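Karla Carrillo did not believe in the Pladska Cup. She had joined the robot club at Mulosside for the biscuits, and by November the biscuits had stopped.

"It's sorting bricks," she said. "My nephew sorts bricks. He's 2."

"Your nephew can't do it 300 times without crying," said Suleiman Okafor, typing.

"Neither can you."

The rules allowed them 60 seconds a round. Their best run had scored 29 points, and Sampaio College was said to get double that, though Karla had only heard it from people at Sampaio College. She pulled her stool nearer the table and folded her arms.

"Go on, then. Impress me."

He pressed the key.
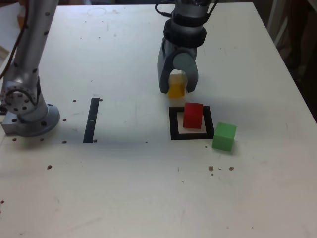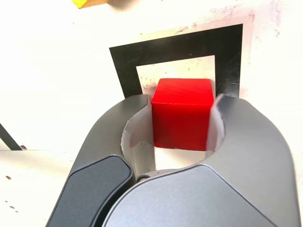

"Well?" said Suleiman.

"It's holding a cube. I've held cubes."

"You could write that in the log."

She took the pen from behind his ear and found the page. Under Remarks she put: no worse than last time. Then she read it over, crossed out "no worse than" and wrote "same as".

"Again," she said. "And slower, I wasn't ready."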